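### 4.2 Shape retention in opened kraft bags used as holding containers

The previous section dealt with bags that were filled once, folded over at the top and stored. Most of the bags at the Leketton site are not used that way. They are opened, left open on a work surface, and small items go in and come out of them many times before the bag is thrown away. The load is light in this kind of use and the floor of the bag rarely fails. What changes is the opening. The rim softens, old fold lines come back under light pressure, and the walls begin to lean inward over the contents.

We use three terms for the parts of the bag in what follows. The *rim* is the cut edge and the band of paper directly beside it. The *wall* is any of the side faces, including the gussets. The *floor* is the bottom panel together with the glued flaps that close it. The glued flaps are treated as part of the floor even where they have lifted, and a lifted flap is recorded separately from a crease.

#### 4.2.1 Materials

All 20 bags in this part of the work were plain brown Narkwood bags with a flat bottom and no handles. The supplier rates them for a static load of 2,000 grams, a limit that was never approached. They were unfolded by pushing the floor out from the inside and were then left overnight so that the paper could relax to the humidity of the room. Bags with a visible defect along the glued seam were set aside before the work began.

Contents were chosen from the toy and craft items already in use at the site. We wanted a mix of shapes that behave differently once they are inside a bag: soft items that keep no fixed outline, items with some spring in them such as rope toys, and small compact items that slide or roll into a corner. Hard objects with sharp edges were left out. They puncture the wall early, and the Thiele protocol already covers puncture in some detail.

The tape was gray duct tape cut by hand from the roll. Tape widths were kept constant but the lengths were not. In practice a person repairing a bag takes as much tape as the tear seems to need, and fixing the length in advance gave repairs that were either too short to bridge the tear or long enough to stiffen parts of the wall that were still sound.

#### 4.2.2 Taping

Three kinds of taping were compared. In the first, a strip is laid flat along a wall, close to the rim and parallel to it. In the second, the strip is wrapped over the rim so that part of it adheres to the inner face and part to the outer face. In the third, the strip joins a loose flap to the wall beside it. A bag could receive any combination of these over its life. Tape was added when the observer judged that the opening had closed enough to hide the contents, or when a tear was longer than the width of the tape.

Tape was never removed once it had been applied. Duct tape lifts the surface fibers of kraft paper when it is peeled, and the patch left behind is weaker than the paper it came from. Where a strip had come loose along part of its length it was pressed down again and the event was noted.

A strip over the rim does two things at once. It closes any tear that starts at the cut edge, and it adds thickness at the point where the paper bends most. The second effect is not always wanted. On several bags the rim folded sharply at the end of the strip, where the stiff part meets the soft part, and the new fold became the start of the next tear. Rounding the corners of the tape with scissors delayed this but did not prevent it.

#### 4.2.3 Procedure

Each bag was opened fully, placed on a flat surface and taped as needed. Items were then placed inside and taken out in repeated cycles, and the condition of the rim, walls and floor was recorded at fixed intervals. A total of 3,000 placements was made across the set. The order of the items was shuffled between cycles so that no item always went in first.

Orientation was left free. An open bag can stand upright or lie on its side, and both positions are common in ordinary use. A bag on its side is easier to see into and to reach into, but the wall that becomes the lower surface has no support from the glued floor and wrinkles quickly. An upright bag keeps its footprint longer - the penalty is that tall walls shade the contents and tend to fall inward as soon as the rim goes soft.

Figure 3 gives two views from one occasion, with the bag open and in mid-life condition by our scale. Creasing and gray tape are present in both. 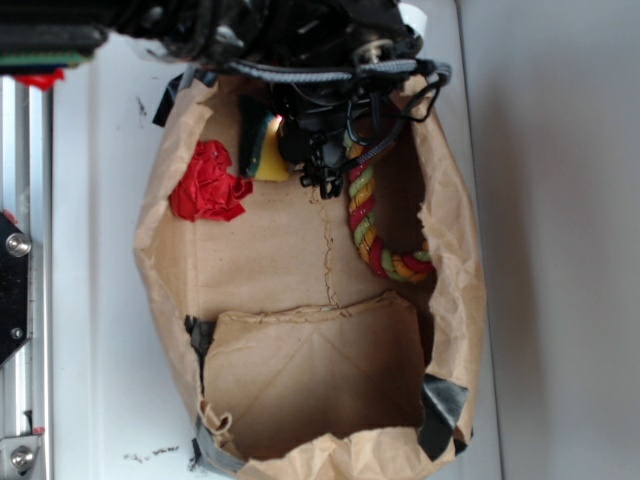
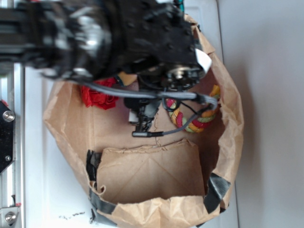
**Figure 3.** Open brown paper bag on a white tabletop, with gray duct tape at several points. A crumpled red item and a braided rope toy are among the contents in both views.

Reviewing an early draft of this section, Parveen Sivakumar objected that a bag with this much tape should no longer be classed as a paper bag at all, "because past a certain point you are testing the tape." The objection has some force. Her suggestion was to stop the record for a bag as soon as any wall carried tape along more than half its length, and to report such bags on their own. We adopted the second half of the suggestion. Heavily taped bags are listed separately in Table 2, but their records were not stopped, as bags in daily use are not discarded at that stage either.

She also asked whether creasing should be scored at all, given that every kraft bag leaves the factory with creases in it. We have kept the score and limited it to lines that were not present when the bag was first opened. Separating the two is easy on the walls and harder on the floor, where the factory folds run diagonally and later wear tends to follow them.

#### 4.2.4 Results

The rim was the first part to change on every bag. The cut edge lost its straight line early, usually on the side over which items were most often passed. Small tears followed at the gusset folds. They grew slowly if the rim was allowed to flare outward and faster if it was held upright, where each contact with the edge bent the paper in both directions.

Walls failed by creasing and seldom by tearing. Once a diagonal fold had formed across a wall, the wall would settle to the same position each time the bag was moved. Smoothing by hand restored the shape for a few cycles only. Tape laid flat along the wall helped more than expected when it crossed the fold and had almost no effect when it ran beside it.

The floor remained serviceable on all bags. Glued flaps lifted at their edges on some of them, giving a shallow pocket into which thin items could slide. We had not planned for this and it affected retrieval more than any other form of wear. A small soft item that has worked its way under a raised flap is easily missed, and in several cycles the bag was recorded as empty when it was not. Taping the flap down removed the problem. The tape has to cover the whole free edge, for a strip across the middle leaves two smaller pockets in place of one.

The contents had their own effect on wear. Soft crumpled items did no measurable harm to the paper. Rope toys were harder on it: a bent rope pushes outward against the walls as it tries to straighten, and the pressure falls on a small area near each end. Over many cycles this produced a bulge in the gusset that remained after the rope had been taken out. Compact items mostly collected in the lowest corner and could be ignored as a source of damage, although they were the items most often hidden under others.

#### 4.2.5 Comparison of taping methods

Wrapped strips gave the longest life at the rim and flat strips gave the best retention of wall shape. Neither result is surprising. The more useful finding concerns placement. Strips near the corners of the opening did more to keep it open than strips of equal length at the middle of a side, and this held for both upright and side-lying bags. The corners carry the gusset folds, and a gusset that is free to close draws the two adjoining walls in with it.

Bags taped early behaved differently from those taped late. Early tape kept the rim close to its original outline. Late tape fixed the rim in whatever shape it had already taken, including any inward lean, and a bag repaired in that state was harder to reach into than one left alone. Where only a small amount of tape is available, it should go on the corners before the first crease appears.

The Pravel liner, a stiff card insert described in Section 3, was tried on a few of the bags for comparison. It held the walls upright without tape but narrowed the opening, and soft items caught on its upper edge as they were lifted out. It was not used further in this part of the work. The effect of room humidity on rim softening, which differed between the November bags and the rest of the set, is taken up in Section 4.3.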